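Fire door check, Trellthorpe hall – September
Checked by Ningsih Ginting, comments for Yusri Khoo
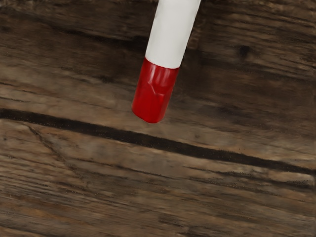 *Marker, white with red cap, over dark timber.*

- [x] **Kitchen door closes by itself.** From wide open, yes. From half open it stops short of the latch. I wouldn't call that a pass, but the form does.
- [ ] **Side exit clear.** Chairs stacked across it again. Told it was "just for the morning". Same answer last time.
- [x] **Exit signs lit.** All lit. Battery test is signed off in the log – no time or initials, so I can't say it was done.
- [ ] **Seals intact, door 4.** Split near the bottom hinge. Ong quoted $176 to replace it. Get a second price.
- [ ] **Extinguisher tags current.** Store room tag unreadable. Amirul Liew reckons it's in date. Show me the paperwork.

Recheck in 14 days.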